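Glasses, vases and a wooden table: the questions I get asked most

By Mbali Cele
10 July 2021
194 shares | 26 comments

I wrote one post about looking after old glass on a wooden tabletop and my inbox hasn't been the same since! A lot of you ask the same things (lovely things, please keep going), so I've put my answers in one place. I'm a keen amateur with too many glasses and a flat in Pinbridge that's too small for them, so take all of it as one person's way of doing it.

Do I need to oil a butcher-block top before I put glasses on it?

If it's new or looking thirsty, yes please. Bare wood drinks up every drip and you'll have rings before the week's out. I use a food-safe oil from Clivard, rubbed in with an old T-shirt, left overnight and then wiped again in the morning. Do the underside as well if you can get at it, or the top can start to cup. Mine gets done again in August when the windows are open all day and the smell doesn't hang about.

How do I know when it's due another coat?

Flick some water at it. If it sits up in beads you're fine, and if it sinks in and goes dark, get the T-shirt out. The strip nearest the kettle always goes first in my house, so I sometimes just do that end and blend it in a bit.

What about rings that are already there?

White ones are usually in the finish and dark ones are usually in the wood. For a white one I try a little oil on a soft cloth and plenty of patience. A dark one needs a light sand along the grain, with very fine paper, and then fresh oil over the patch. I've had one dark ring for years by the bread bin and I've made my peace with it.

Can I stand wet glasses straight on the wood?

You can, but I wouldn't leave them. Dry the foot of the glass with your thumb in the tea towel, that's where the water collects. If you're in a hurry, stand them on something with holes in it, so air gets underneath. I like a raised board for this, or a rack, or even a cake cooling tray with a cloth under it!

Does it matter if the stand is metal?

Not for tumblers with a good thick base. For anything thin I put it down gently and I don't slide it, because grit between glass and metal is how you get those tiny scratches you only notice when the sun comes in. Wipe the holes now and then too. Fluff gets in them and it's horrible to pick out (a dry toothbrush is the thing).

Which pieces do you keep out, and which live in the cupboard?

Plain clear glasses stay out, they're easy to wash and they go with everything. Anything ribbed or coloured gets moved about depending on my mood. A fluted vase can be a bit of a show-off, so I give it a dark surface and not much else close by, maybe one small clear piece to keep it company. On pale wood I go the other way and have a few little things dotted about: a glass or two, a metal canister, something green. 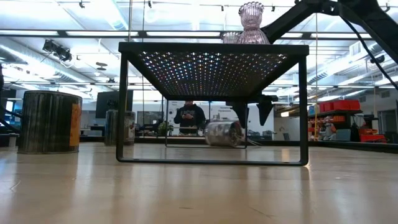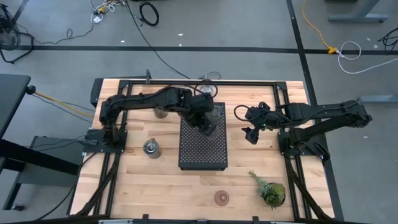

The pinkish-purple vase is in the first, and the second has the potted plant and the round brown coaster.

How do I clean a ribbed vase without leaving streaks in the grooves?

Warm water, one drop of washing-up liquid, and a soft brush going up and down with the ribs. Going round and round just moves the muck from one groove to the next. Rinse it twice. Then stand it upside down on a folded towel, unless the rim is scalloped, in which case I lay it on its side with a rolled tea towel either side of it. The rim is the first bit to chip and I've learned that one the hard way, with a jug from Kamath market that I'd owned for all of two days.

There's a cloudy line inside my vase that won't shift. Help?

That'll be limescale if your water is anything like ours. Fill it past the line with half white vinegar and half warm water and leave it for 90 minutes while you do something nicer. A narrow waist makes it awkward to get a hand in, so I drop in a spoonful of uncooked rice with a splash of the vinegar mix and swirl it round, gently! If it's still cloudy after two goes it may be worn glass, sadly, and no amount of vinegar will bring that back.

Can coloured glass go in the dishwasher?

I don't, ever. I know people who do and say it's fine. If the colour runs right through the glass it might well be fine for years, but if it's a coating it'll go patchy, and it's hard to tell which you've got from looking. Ten seconds at the sink, easy.

Will sunlight fade a pink or purple vase?

Solid coloured glass, not that I've ever noticed. Sprayed or painted glass can fade, so keep those off the windowsill. My bigger worry with a sunny sill is the cat.

Which coasters are best on oiled wood?

Flat ones with nothing rough underneath. Cork is kind to the wood but holds the damp, so lift it up after use. See-through ones look pretty and let the grain show, but wipe both sides, as a drop of water trapped under a smooth coaster will mark wood quicker than the glass would have done. I bought a set of six from Relari and have somehow got four left.

Is it all right to keep a potted plant on the same table?

Yes, with a closed pot or a saucer. I water mine in the sink, let it drip, wipe the bottom and put it back. Spiky little plants are good for this as they don't want much water anyway. Shift the pot along a hand's width every so often so the wood under it gets some light, otherwise you end up with a pale circle when the rest has darkened.

How do I keep metal canisters shiny?

Dry cloth, and then a dab of bicarb paste on the stubborn marks if it's stainless steel. Rinse well. Go easy on anything plated, it comes off faster than you'd think. Fingerprints I've given up on.

Where do you put everything when you need the table?

Glasses to the back, tall things in the corner, plant on the floor for the evening. If I've got people round, the vase goes on a shelf before anyone arrives. I did lose a very nice clear tumbler to somebody's elbow last winter and I still think about it.

I've got a question that isn't on the list!

Pop it in the comments and I'll add it. I'm working on one about stuck glass stoppers at the moment, so if you've got a trick for those (other than swearing at them) I'd love to hear it.

26 comments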